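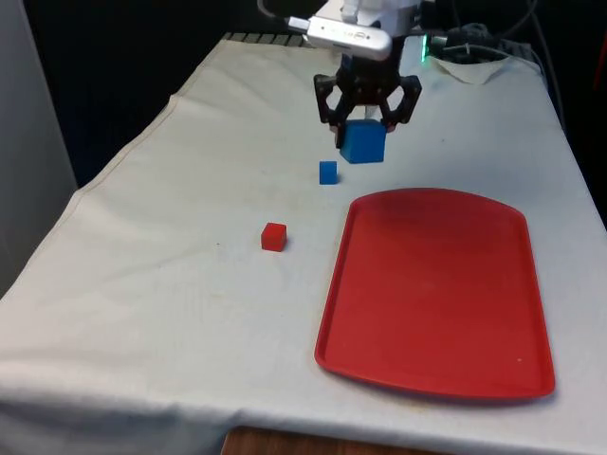

Farbige Würfel gehören auf jeden Tisch, an dem kleine Kinder sitzen, findet Theresia Rüegg, und zwar in mindestens zwei Grössen. «Mit nur einer Grösse wird gestapelt und dann ist Schluss. Mit zwei Grössen beginnt das Vergleichen», so Rüegg. Ihre Rückmeldung gab sie nach den ersten Wochen mit dem neuen Sortierset von Otska, welches seit September in mehreren Spielgruppen im Einsatz steht.

Otska bringt das Set nun auch in den freien Verkauf. Es besteht aus grossen und kleinen Würfeln in Blau und Rot sowie einem roten Tablett aus Kunststoff mit abgerundeten Ecken und erhöhtem Rand. Die Würfel können nach Farbe oder nach Grösse geordnet und auf dem Tablett gesammelt werden. Dazu empfiehlt die Firma ein helles Tuch als Unterlage, denn auf weissem Stoff sind die Farben für die Kinder gut zu unterscheiden.

«Wir haben lange über den Rand des Tabletts diskutiert», erklärt Lorenz Kuster, Leiter der Produktentwicklung bei Otska. «Er muss hoch genug sein, damit die Würfel beim Tragen nicht herunterfallen. Aber ein Kind soll auch mit der ganzen Hand hineingreifen können.» Zur Auswahl standen mehrere Formen - am Ende hat man sich für eine Form entschieden, die an einer Seite etwas breiter ist.

Die erste Auflage umfasst 2'375 Sets. Davon sind 2'000 für den Handel vorgesehen, die übrigen gehen an Spielgruppen und Kindergärten, die sich bei Otska angemeldet haben. Den Vertrieb übernimmt das Handelshaus Baumgartner. Bestellungen zum Einführungspreis sind bis 31. Dezember 2020 möglich.

Jedem Set liegt ein Heft mit Spielideen bei, verfasst von Brigitta Kofler. Einzelne Würfel können nachbestellt werden, falls einmal einer verloren geht.

Kontakt für die Medien:
Damian Eberhard, Otska, Kommunikation
Bildmaterial und Muster auf Anfrage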